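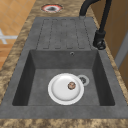

Dark gray sink with ribbed drainboard, granite counter.

2 min read

January 25, 2018

To the list,

On the hard water question from last week. The earlier message was:

> We moved to the Treron side of the hill in the fall and everything
> has white crust on it. Kettle, shower head, faucets. The Voltis
> salesman wants $3965 for a whole-house softener. Is that normal?
> Does anyone just live with it?

We lived with it for six years and then put in a smaller unit. The Voltis price includes a tank sized for a big family. Ask them to quote the next one down. Ours came from Medrano and was $700 less than the first number they gave us, mostly for that reason.

Get the water tested before you sign anything. The salesman's strips are fine for a rough idea, but the lab in Dretosano charges $50 and sends a proper sheet. Ours came back at 273 parts per million, and I was told to set the softener by that figure.

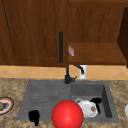
Salt is the other cost. We go through a bag every five or six weeks and keep two in the garage. If anyone in the house is on a low-sodium diet, have the plumber leave the kitchen cold tap on the untreated line. It is a small job when the unit is going in and a bigger one later.

For the crust you already have, white vinegar works. Tie a bag of it over the shower head overnight. Don't leave it on stone counters, it will etch some of them.

I'm placing a salt order in February if anyone near us wants to split a pallet. Reply off list.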